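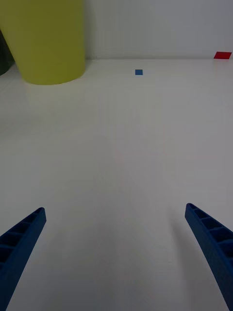 Rinsing bottles before recycling – how clean is clean enough?

Posted in Home and Kitchen by Cauã Portela

We moved to Trirmont in May and the recycling rules are different from our old town. I keep two small bins in the kitchen, one for trash and one for plastic bottles. By pickup the bottle bin smells sour, mostly from juice and milk. My wife says every bottle has to be washed with soap. I think a rinse is fine. We have a family of 6 and I don't want to run hot water all evening. Also, do the caps stay on or come off? The city flyer doesn't say.
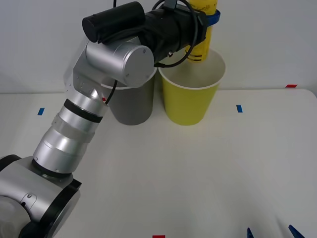
2 replies

cusirdale_mom
A rinse is fine. I put a little cold water in, cap on, shake it, dump it out. Milk jugs get a second rinse. Then leave them upside down in the dish rack with the cap off until they stop dripping, or the water sits in the bottom of your bin and smells too. I use leftover dishwater and it takes nearly 90 seconds for the whole day's bottles. Wash the bin itself with baking soda every couple of weeks.
On caps, ours go back on after the bottle is dry, but that depends on who picks up. Call the number on your bill.

Fidulberg8
Agree on the rinse. I don't bother with soap except for cooking oil – that stuff never comes out with plain water. Caps off where I live. We used to have pickup every week and now it's every other, so I just keep the bottles in the garage.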